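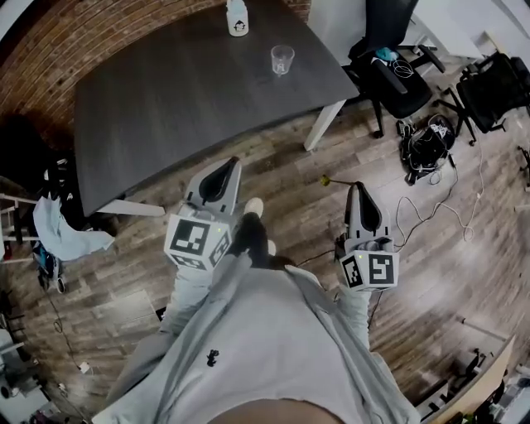 Getting Your Old Retirement Accounts Under One Roof

One of the nicest parts of our July review meetings is the moment when a client reaches into a bag and pulls out a statement from a job they left years ago, and then (very often!) a second one. If you have worked for more than one employer, there is a fair chance you have a small plan sitting somewhere that you haven't looked at in a good long while. Of the 303 households we work with at Wilex Wealth Planning, 30 found an old account this past year, and the smallest of them had a balance of $801.

That may not sound like much, but small accounts are the ones that tend to get lost. Companies merge, plans change hands, and letters go to an apartment you moved out of before the kids were born. Some plans also charge a flat yearly fee, and a flat fee takes a much bigger bite out of a little balance than a big one.

So what can you do with an old plan? You can usually leave it where it is, move it into your current employer's plan if that plan accepts transfers, or roll it into an IRA in your own name. Cashing it out is possible too, though you will generally owe income tax and perhaps a penalty on top, so please give us a call before you sign anything. We would much prefer a ten-minute chat now to a long face at tax time.

If you do decide to move the money, ask for a direct rollover. The check is then made out to the new account and not to you, and no tax is held back along the way. Keep a copy of every form, and look over your beneficiaries while you're at it. We still come across people who have left everything to a brother they named at twenty-two.

We have put together a two-page worksheet for tracking down old plans, and there are printed copies at the front desk in both our Rirkby and Hosthorpe offices. If you'd like company while you fill it out, we'll be holding an open evening in the Arancibia Room at Hosthorpe in September, starting at 6:30 p.m. Bring whatever statements you have, opened or not, and bring a friend if you like. There will be coffee and a good deal of cake.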